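De : Rogério Moura
À : liste papiers-peints
Date : jeudi 16 septembre 2021
Objet : Re: Raccord sauté et calcul des lés

Bonjour,

Reinaldo Falcão a écrit :
> Je dois poser un intissé Rutard à raccord sauté sur 3 murs contigus.
> L'étiquette ne donne que la hauteur du motif et le symbole du décalage.
> Faut-il compter un motif entier de perte par lé, ou la moitié ?
> Et peut-on alterner deux rouleaux pour limiter les chutes ?

Le décalage vaut une demi-hauteur de motif, sauf mention contraire. Un lé sur 2 démarre donc au même niveau. En coupant tous les lés dans un seul rouleau, on arrondit la hauteur utile au motif supérieur, puis on ajoute un demi-motif à chaque coupe. En alternant deux rouleaux, A pour les lés impairs et B pour les pairs, le demi-motif n'est perdu qu'une fois, au début de B. Le reste se coupe au motif entier.

Condition préalable : A et B doivent porter le même numéro de bain. Sur mon dernier chantier j'avais du bain 1017 et un rouleau isolé d'un autre bain, que j'ai gardé pour un dessus de porte. Sur un fond beige la différence se voit à la jointure dès que la lumière est rasante.

Pour les motifs en semis (fruits, petites fleurs), les rangs en quinconce trahissent tout de suite un faux aplomb.

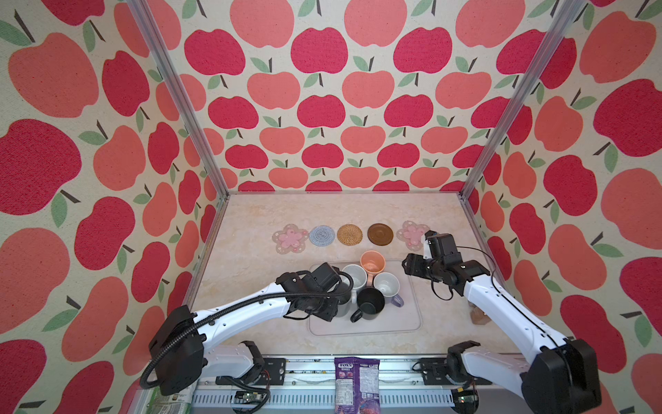 1. Angles rentrants

Ne jamais plier un lé entier dans l'angle. Mesurer en haut, au milieu et en bas, retenir la plus grande cote, ajouter 5 mm de retour, couper. La chute repart sur le mur suivant, calée au fil à plomb, en recouvrement. Le motif perd quelques millimètres, ce qui reste acceptable si l'angle n'est pas face à l'entrée.

2. Colle

Encollage du mur, pas du lé. La Mernik en poudre convient, dosage intissé. J'ai essayé la Bristamden prête à l'emploi : prise trop rapide pour rattraper un raccord sauté.

Reinaldo, peux-tu donner la hauteur sous plafond et celle du motif ? Sans ces deux cotes je ne peux pas te dire si l'alternance te fait gagner un rouleau.

Rogério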